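Informe de seguimiento – Lavandería compartida de la residencia Humelis
Para: Fundación Aranda
Periodo: segundo trimestre de la ayuda
Fecha: 21 ago 2021

Situación general

La lavandería de la planta baja funciona con regularidad desde el inicio del periodo. La usan 41 residentes, siete más que en el informe anterior. De la ayuda concedida se han gastado 1380 euros, casi todo en material textil y en la reparación de la secadora grande. Las facturas van en el anexo.

Trabajo realizado

Se cambió la manera de recoger la ropa pequeña. Antes, los calcetines, la ropa interior y los pañuelos bajaban en el mismo saco que las sábanas y se separaban en la mesa de clasificación. Ahora cada residente mete esas prendas en una bolsa de malla con cremallera, que entra cerrada en la lavadora y vuelve cerrada a la habitación. Jouko Ahonen, responsable del turno de mañana, calcula que la clasificación le lleva aproximadamente 50 minutos menos por semana. No tenemos todavía un registro que lo confirme.

La secadora Drakard estuvo parada parte del trimestre a la espera de una pieza. Durante ese tiempo se tendió en el patio cubierto – con retrasos en la entrega de toallas – y hubo dos quejas por escrito, ya contestadas.

También se colocaron estantes nuevos junto a la puerta y se rotularon por pasillos. El estante del pasillo norte quedó demasiado alto y hay que bajarlo.

Bolsas de malla

El primer lote, comprado a Statudow, tenía una red muy abierta y los cordones se salían por los agujeros. Varias bolsas se retiraron por ese motivo. Para la reposición se pidieron modelos de red más cerrada y se dejó que los residentes trajeran la suya si lo preferían.

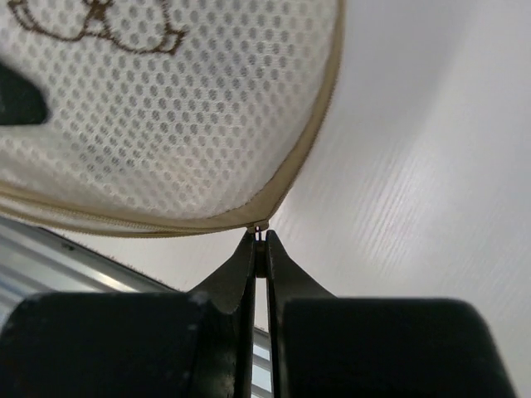 La cremallera es lo primero que se revisa en cada bolsa antes de admitirla. Se comprueba que el cursor corra bien y que la cinta no esté descosida. En la bolsa blanca de cinta beige el cursor es metálico y muy pequeño, y un tirador de ese tamaño es difícil de agarrar para quien tiene poca fuerza en los dedos; a estos residentes se les ofrece añadir un lazo de cordón. El bordado marrón con la cara de un oso sirve además para distinguirla en el estante, y hemos propuesto que las bolsas lisas lleven alguna marca cosida.

Pendiente

Bajar el estante del pasillo norte. Coser las marcas en las bolsas lisas. Empezar en septiembre el registro de tiempos de clasificación. Pedir presupuesto para el mantenimiento anual de la secadora, que no estaba previsto en la solicitud inicial y que querríamos cargar al saldo restante, si la Fundación lo autoriza.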